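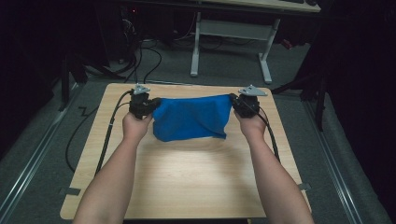 Alasdair Matheson thinks the vat was simply cold, and that we should stop blaming the water. He said so over the phone this morning before I had got through the list of what we'd changed. I have written it down as his view. My own view is further on.

November, Fleleck workshop, indigo notes

Vat looked poor when I took the lid off. The surface had a thin, broken film and hardly any flower on it. Liquid underneath was a murky green with blue in it, where last week it was a clear yellow-green all the way down. Smell faint. Stirred slowly along the side, let it stand, no change by the time the kettle had boiled.

Put a strip of the Hudgate cotton in as a tester. It came out pale and took a long while to turn. Rinsed a corner under the tap and most of the colour went down the sink. Strip is pinned to the back of this page with the earlier ones.

What was different since the last good run:

- New sack of lime from Nokby. It is finer than the old stuff and clumps when it goes in.
- Fructose from the bottom of the tub, gone hard. I broke it up but did not sieve it.
- Heater plug had been switched off at the wall. No idea how long for.
- Water drawn from the rain butt, as Catriona wanted it tried.

That is too many changes to learn much from, and it is my own doing for letting them all through in the same week. The heater is the obvious one and it's the one Alasdair has gone for. I don't think it is the whole of it. A cold vat goes sluggish but I would still expect it to stay yellow in the middle if the sugar was doing its work. This one was blue right through, so there is oxygen in it that hasn't been used up.

Put the heater back on and wrapped the barrel in the old quilt. Dissolved fresh fructose in 4 litres of warm water, from the unopened bag this time, and poured it down the side with the jug held low. Left the lime alone. Test paper says it is alkaline enough and adding more would muddy the answer.

Looked again at three in the afternoon. Much better. Copper skin on top, a bit of flower gathering in the middle, green going to yellow under it. Second tester went in and came out the right sort of yellow-green, turned in the air while I was still shaking it out. Washed well. Pinned next to the first.

So warmth and sugar together have fixed it and I can't say which did more. If we want to know, the way to do it is to split off two small jars from the vat when it next goes flat, warm one and feed the other. Catriona MacKinnon has the lidded jars. Ask her.

Main batch: the Hudgate cotton, scoured and dried, 429 g on the kitchen scale. Went in wetted out and squeezed. Two dips, with a full airing between them on the line in the passage. Nearly all of it is even. There is a paler band on one length where it had folded over on itself under the surface, and I didn't see it until it was out. Should have opened it up by hand while it was under. It can go for linings or be dipped again once the vat has rested.

Not to do today: the wool. The lime is hard on it, and the Sarıgül yarn is too dear to use on a vat that was flat at breakfast.

Rinsing: cold water until it ran clear, then a splash of vinegar in the last bucket, then plain water again. Some rub-off on a white rag when dry-rubbed, less than on the October cloth. Wet rub still to do.

To sort out:

- Tape over the heater plug and write on it.
- Sieve the Nokby lime into a dry tub and keep it apart from the old.
- Rain butt water: try it again on its own, with everything else as normal. Catriona still thinks it gives a softer blue and I can't tell her it doesn't.
- More test paper.
- Lid does not sit flat on the barrel. Needs a weight or a new lid.

Vat left covered, quilt on, heater on low. Stir first thing and don't dye from it until it has settled.

Related entries
Scouring the Hudgate cotton
Madder on wool: alum strengths
Where the lime goes when it settles
Sarıgül yarn, first washes

Fleleck workshop notebook | Contact | Back to top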